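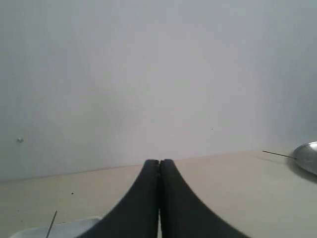

Worktop against a painted wall: gap, fixings and keeping a white tray clean

Forum: Benches, Counters and Small Workrooms
Page 1 of 1

brerkent_dan
Posted Sunday, 9:14 am

I have a beige tabletop pushed up to a light gray wall. The table is used for portioning dried fruit and similar sticky items onto a white plastic tray. Three questions.

1. The line between wall and table runs at a slight angle in my pictures. Is there a way to tell a tilted table from a tilted camera without pulling everything out?

2. There is a small round bump on the wall just over table height, left side. It looks like a screw head or a wall plug. Remove and fill, or leave?

3. Do I need an upstand or a bead of sealant at the back edge? Fruit syrup and crumbs go that way when I wipe.

The top is 1389 mm long and 648 mm deep. Legs are adjustable. Wall paint is an ordinary matte emulsion, two coats, done in July.

Tineke Meijer
Posted Sunday, 9:52 am

For 1, the picture tells you nothing. Put a level on the top along the back edge, read it, turn the level end for end, read it again. If the two readings disagree, the level is out. If they agree and show a slope, adjust the legs at the low end. Then repeat front to back. I set mine with a fall of 2 mm toward the front so that wiping water comes to me and stays away from the paint.

For 2, try a screwdriver on it. A plug will take a screw and pull straight out. If it is a painted-over screw, score the paint around the head first or you will lift a disc of it.

For 3, yes to something. Matte emulsion will not tolerate sugar and a wet cloth for long. It burnishes, then it stains.

hollowcore
Posted Sunday, 10:20 am

Disagree on the fall. A 2 mm fall over that depth is harmless for wiping but anything round on the tray will roll to the front edge of it. Set it dead level and deal with the wall separately.

Also disagree on sealant. Once you bead a movable table to a wall it is no longer a movable table. Somebody leans on it, the bead tears on one side, and now you have a slot that holds crumbs and cannot be cleaned.

Tineke Meijer
Posted Sunday, 10:41 am

Dried fruit does not roll on a fall of 2 in 648. It is sticky and it is not round. I will concede the point for peppercorns.

On the bead I said "something." A clip-on upstand with a soft lower lip is what I have. It is fixed to the table, so the two move together.

brerkent_dan
Posted Sunday, 11:35 am

Level checked both ways. Low at the left by a small amount, flat front to back. I turned the left legs out and it now reads level. Leaving it flat for the time being.

Layout as it stands, tray out on the open part of the top.
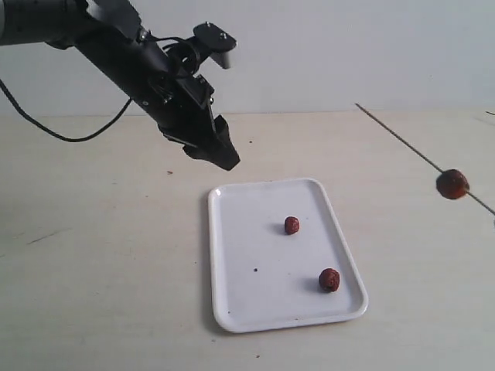

Trays and surfaces

pell_street
Posted Sunday, 12:08 pm

The cable hanging at the back is the thing I would deal with before any upstand. It sags nearly to the tabletop behind your work area. Two adhesive saddles on the wall would hold it clear, as long as you leave slack for movement. Otherwise you will be lifting it every time you wipe the back edge, and that is the edge you are asking about.

Regarding the tray: the raised rim is good for containment and bad for scraping. A flat scraper will not follow rounded corners. Use a flexible bowl scraper with one curved side.

hollowcore
Posted Sunday, 12:15 pm

Agree on the saddles. Screw-fixed, though. Adhesive ones on matte emulsion come off and bring the emulsion with them.

zirnberg_kitchen
Posted Sunday, 12:50 pm

White is the wrong color for this job in one respect and the right one in another. It shows every crumb, so you know when it is clean. It also picks up brown staining from fruit with a high sugar content if left overnight. We run white trays at Zirnberg and soak them for 30 minutes in warm water with plain dish soap, then rinse, then rack them on edge. No abrasive pads. Once the gloss is gone from the surface, they hold color and there is no getting it back.

brerkent_dan
Posted Sunday, 1:30 pm

What about bleach? I have a bottle of the Himunton cleaner, which is chlorine based.

zirnberg_kitchen
Posted Sunday, 1:44 pm

Read the label for plastic and for food contact. I would not make it routine. Soap removes sugar. Bleach removes the color and leaves the sugar if you have not washed first, and people look at a white tray and assume it is done.

Tineke Meijer
Posted Sunday, 2:05 pm

Seconded. The order is scrape, soak, wash, rinse, dry. Dry matters with a rimmed tray since water sits in the corner radius.

brerkent_dan
Posted Sunday, 3:22 pm

Close view of the tray. The piece is glossy and wrinkled, reddish brown with some darker patches, and a tiny dark brown crumb is lying to the right of it. It is the crumbs I want to keep off the table. Wiping with a damp cloth smears them.

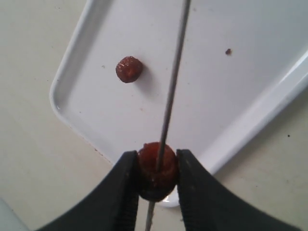 At the moment I tip the tray over a bin and then wipe, and the larger bits go but the small ones stick. A dry brush first moves some of them and packs the rest into the lip. I have not tried chilling the fruit before it goes on the tray, which was suggested to me at the Stoyanova place where I buy it.

pell_street
Posted Sunday, 3:50 pm

Chilling works on the fruit but not for long at room temperature. Small batches.

For the crumbs, do not wipe from the middle outward. Start at the rim, draw everything to one corner, lift it out with a damp paper towel folded to a point. Wiping outward is what loads the lip. A dry brush is only useful if the bristles are stiff and the crumb is dry.

hollowcore
Posted Sunday, 4:11 pm

Or put down a sheet of baking parchment cut to the flat part of the tray and throw it away at the end. I don't see why the tray surface needs to touch the fruit at all.

zirnberg_kitchen
Posted Sunday, 4:30 pm

Parchment slides on a smooth tray and the edges curl. We tried it and stopped. If the pieces are being moved around on it, you spend your time putting the paper back.

hollowcore
Posted Sunday, 4:38 pm

A few drops of water underneath holds it flat. I have done it this way for years.

Tineke Meijer
Posted Sunday, 5:02 pm

Both work. Parchment if the fruit is placed once and left, bare tray if it is being picked up and put down repeatedly.

Dan, what did you find on the wall bump?

brerkent_dan
Posted Sunday, 6:17 pm

Plug. It came out with a screw and a pair of pliers. The hole is filled and needs sanding before paint. There is also a tiny dark speck farther right on the wall. I have not checked whether it is a mark or a pin hole.

Current plan: upstand with soft lip on the table, no bead, screw-fixed saddles for the cable, soak for the tray. I will try the rim-first wiping tomorrow. Undecided on parchment.

hollowcore
Posted Sunday, 6:40 pm

Prime the filler before you paint or it will show as a flat spot from the side. And measure the upstand against the 1389 with the table in its final position. They are sold in fixed lengths and the end caps add to the total.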